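Nendar cartoon flap ends with two apologies and few answers

The Bedier town council has now apologized two times for a cartoon it did not draw, did not commission and, by its own account, did not look at very closely before mailing it to 2,000 households.

The cartoon ran on the back of the council's spring newsletter. It shows the town of Bedier as a sleepy fisherman in a rowboat, with a large fish labeled "Nendar" pulling the line the wrong way. Nendar is the company that wants to build a parking structure on the old Mangubat lot. The caption reads, "He's hooked." Supporters of the project took this to mean that the town had been bought. Opponents took it to mean that Nendar had been caught. Both groups complained, which should have told the council something about the caption.

A first apology went up on the town website in March. It said the drawing "did not reflect the position of the council on any fish or any firm." The wording did not help. It was taken down the same afternoon and replaced with a longer one, which said the council respected all views on the Mangubat lot and regretted any confusion over who was supposed to be hooked.

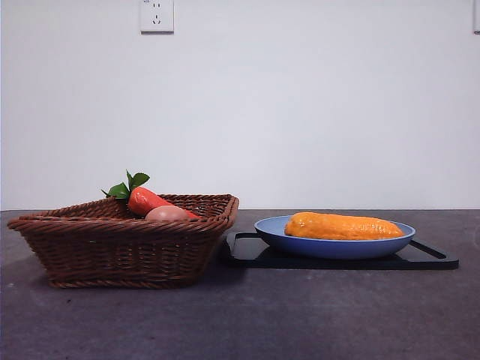
Page 4

Zekis, the small studio that supplies the newsletter's artwork, says the joke is simple. The fish is bigger than the boat, so the fish is in charge. That may be what the studio had in mind, but it is hard to square with the drawing. The hook is plainly in the fish's mouth, and the fisherman is the one called "he." If the town is the one being led around, why is it holding the rod?

There is also the matter of the hat. The fisherman wears a floppy green hat much like the one on the town seal, and several letters to the council claimed it was drawn to mock the founders. This seems a stretch. Fishermen wear hats. The town seal has a hat on it, so a cartoonist who wants to show the town will probably reach for the hat.

What the council has not explained is how a drawing about a pending application got into an official mailing at all. Its rules say the newsletter must stay neutral on matters awaiting a vote. The second apology says the page was "reviewed in the normal way" – a phrase that covers a lot of ground. Asked what the normal way is, the town office said it was looking into that.

Nendar, for its part, has been a good sport, or at least wants to look like one. The company put the cartoon on its own flyer in April, with the caption removed and the fish smiling. Zekis says it gave permission for the reprint but did not draw the smile. Whether the studio was paid for the second use is another question that has gone without a reply.

The council received 131 letters on the cartoon. It will not say how many it has received on the parking structure, though the comment period is still open and the vote is expected in June. The next newsletter will carry a crossword on the back page.

Comments

millpond_reader: I thought the fish was the mayor's office. Now I have to go find it in the recycling and look again.

Dory T: The hook is in the fish. The fish is caught. I don't see how anyone reads it the other way.

oldlot44: Dory, then why is the boat going backward? Look at the water behind it.

bedier_born: Could we talk about the parking please. Three stories on this drawing and I still don't know how tall the thing is going to be.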